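We use cookies to keep this site working and to count visits. You can accept all cookies or change your settings at any time. Accept / Settings

About Hatex

Hatex is a co-operative that runs an online booking and payment platform for people who do paid work in other people's homes and businesses. Cleaners, cooks, gardeners, odd-job workers and carers use it to find customers, agree a price and get paid. It is owned by the people who work through it.

We are based in Gestedthorpe, above the old seed merchant's on the market place, and we cover the town and the villages around it. We do not plan to become a national company. Where people in other towns have asked us to open a branch, we have offered to help them set up their own co-operative on the same software.

How we started

The co-operative grew out of a complaint about commission. A group of cleaners in the town had been getting most of their work through a large app. The share it took from each job went up twice in one year, and the second time they found out when the money arrived short. They met in the back room of the library to talk about what they could do, and Inês Bettencourt, who had kept the books for a taxi drivers' association before she moved here, offered to work out what it would cost to run a booking service themselves.

Her first estimate was too low. The software was cheaper than she had expected and the insurance was a great deal more. We opened with a shared telephone, a spreadsheet and a loan of £4,000 from members' own savings, all of which has been paid back. For the first winter the bookings were taken by hand between 7 and 9 in the evening, and customers who rang outside those hours left a message.

The website came the following July. It was built by Tuominen, a small software firm that works mostly for housing and food co-operatives, and they still look after it for us. We own the code for the parts that were written for us and we publish it, so that other groups can use it without paying.

How the platform works

Customers post a job or book a regular visit. Members who are free and live near enough see the request and can take it or leave it. There is no score that drops if a member turns work down, and we do not move people up or down a list according to how fast they reply.

Members set their own prices above a floor that the general meeting agrees each year. The customer sees the full price before booking, including our fee, and the member sees the same figures. The fee pays for the office, the software, card charges and insurance. What is left at the end of the year goes first into the sick pay fund and then back to members, in proportion to the hours they have worked.

Customer reviews are written in words only. We tried star ratings for a few months and took them off again after members voted against them. Complaints are read by a person in the office, and the member concerned is always asked for their side before anything is decided.

Membership and voting

Anyone who has worked 3 months through Hatex can apply to become a full member. A share costs £2 and each person can hold only one. Every member has one vote, whatever their hours or earnings.

The general meeting sets the fee and the price floor and elects the board. Board members serve for two years and can stand again once. Minutes are put on the members' pages in English and Portuguese, and we can arrange other languages if asked in good time.

At the last count 2,238 households and businesses had an account with us. Most book a regular visit.

Pay, sickness and insurance

Most of our members are self-employed, and we do not pretend that a co-operative solves every problem that comes with that. Nobody has paid holiday through us yet. We do have a sick pay fund, which pays a flat daily amount from the third day of illness, and a hardship loan with no interest. Public liability cover is included for every job booked through the site. It does not cover work arranged privately with a customer you met here.

Members who want to be employed directly can ask to join the payroll scheme run with Mareck, our accountants. It suits carers with steady hours better than it suits people who do one-off jobs. 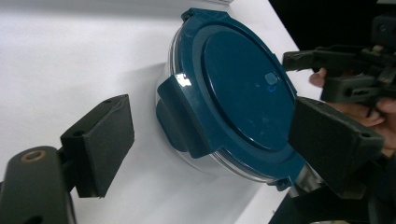
Glass food container with a snap-lock lid

What we hold about you

We keep names, addresses, bookings and payments for as long as the tax rules require. We do not sell data or share it with advertisers, and we do not track where members are during a job. Members can download their own work history and reviews and take them elsewhere if they leave.

Who works in the office

Inês Bettencourt is the co-ordinator and the first point of contact for new members. Bookings and complaints are handled by part-time staff, all of whom also take jobs through the platform. Office staff are paid the same hourly rate whatever their role.

Getting in touch

The office is open on weekday mornings from 9.30 until 1. The stairs are steep, so if you would find them difficult please ring the bell at street level and we will come down and meet you in the café next door. Groups thinking of starting something similar are welcome to write to us for a copy of our rules and our accounts for the first two years.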